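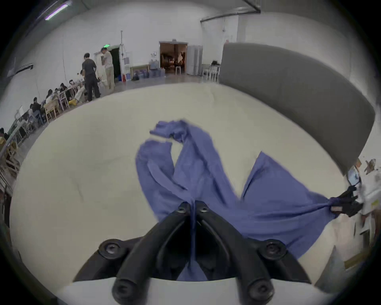 Home Diary Lettings Owner Login Contact

June, 9:40 pm
By Catinca Pîrvu

Finished the second walk-through of the Standen unit at six and have been reconciling the paperwork since. The owner still believes the property can take guests from the first week of the season. It can't, at least until the occupancy certificate matches the floor plan. The plan filed with the county shows two bedrooms and a den. The listing draft says three bedrooms. The den has no closet and its one window sits too high to count for egress, so it stays a den, and the sleeping capacity drops from eight to six. I also need to settle what the units do about laundry. A blue long-sleeved thing lying crumpled on a white tabletop is one item; a changeover day at full occupancy is nine or ten bags, and the Standen closet holds a single stacked machine on a shared circuit. Linen will have to go out. Guest clothing stays on site.

Spoke to Ivanyshyn about the linen contract. Their rate is per pound with a minimum pickup, and the minimum is more than the Standen unit will generate outside the peak weeks. If I combine it with the two Brovow cottages the weight clears the minimum on every pickup except January. They want a locked drop point that the driver can reach without entering a unit. The Brovow shed would do. It needs a new hasp and a keypad, and the door drags on the sill by the hinge side.

Rates. I ran the peak week at $2099 and the shoulder week at $400 less. The owner wanted the same figure straight through to October. I showed him last year's calendar for the Brovow cottages, where the shoulder weeks filled only after the price came down, and filled late. He agreed to the split but wants a seven-night minimum kept in both seasons. I would drop it to four in the shoulder. Left open. He is going to call his brother, who owns a third of the place and has never answered an email of mine.

Cleaning fee is separate and shown at the first step of the booking page. Last year we showed it at the last step and a lot of people abandoned the page there. I don't have a clean measure of how many, as the Cilness booking software counted a refreshed page as a new visitor until the March update. The numbers from before that are no use for anything.

Cilness again this afternoon. The calendar sync to the outside listing sites is running on a two-hour interval. I had it at fifteen minutes. Support says the interval resets when a new property is added to the account and that I should set it by hand each time. Changed it back, then added a dummy block on a date in November to test it. The block showed on both outside sites inside twenty minutes. Removed the block. One site cleared it. The other still shows the date as taken as of tonight. Ticket number 673. Not urgent, but I won't open the Standen calendar until it clears, as a double booking in the first week would cost more than the delay.

Insurance. The Standen policy is a plain homeowner's form and excludes short-term paying guests beyond a small number of nights a year. The owner had read the declarations page and stopped there. The exclusion is in an endorsement at the back. He needs either a landlord form with a short-term rider or a commercial policy. I gave him the wording to ask for and did not recommend a carrier. No keys handed out until I have the binder in my inbox.

Items from the walk-through, to copy into the work list tomorrow:

Kitchen: range hood vents into the cabinet above it. Needs a duct or a recirculating kit. Disposal works. Two outlets by the sink without GFCI protection.

Bathroom, upper: fan runs, pulls almost nothing. Tissue held to the grille fell off. Probably a crushed duct in the attic, did not go up.

Stairs: handrail is solid, but it stops two steps short of the bottom. The inspector will write that up.

Deck: ledger is bolted, flashing is missing along the west half. Boards are fine. The grill is too close to the siding and has to move out to the gravel.

Smoke alarms: one per floor, none in the bedrooms. Four to buy, interconnected. One carbon monoxide alarm, past its date.

Water heater is set high. I turned it down to 120 and put tape over the dial with the date on it.

The lockbox on the front door is the older mechanical kind, and the code has been the house number since it was installed. Replaced with the spare keypad lock from the office. The deadbolt throws cleanly only if the door is pulled toward you. Strike plate wants moving a sixteenth or so. I will do that myself, it's ten minutes with a file.

Parking is the part I haven't solved. The deed gives the unit one assigned space and the use of "such overflow as is customary," which the association reads as none. Six guests will bring two cars at minimum. The gravel strip by the road is in the public right of way and gets plowed in winter, and the town tows from it after a storm. For now the listing will state one car, with the lot by the boat ramp given as paid overflow. Guests will complain about the walk. It is about 400 yards and flat.

Drove home by the Brovow road. The lower cottage had its porch light on and no booking in it, so I stopped and turned it off. Back door was locked. Refrigerator propped open and dry, as the checklist calls for. The checklist also calls for the porch light.

Tomorrow: smoke alarms, strike plate, call the county at eight about amending the bedroom count, second email to the brother. Photographs of the unit wait until the grill is moved.

Comments (4)

deckhand_ro
Check the flashing on the east half too. Ours looked fine from below and the ledger behind it was soft.

M. in unit 5
The association did allow a second car for long-term tenants a few years back. It's in the minutes somewhere. Might be worth asking for the same.

Catinca Pîrvu
Thanks, I'll request the minutes. Do you remember if it was a vote or just a letter?

M. in unit 5
Letter, I think. The manager before this one signed it.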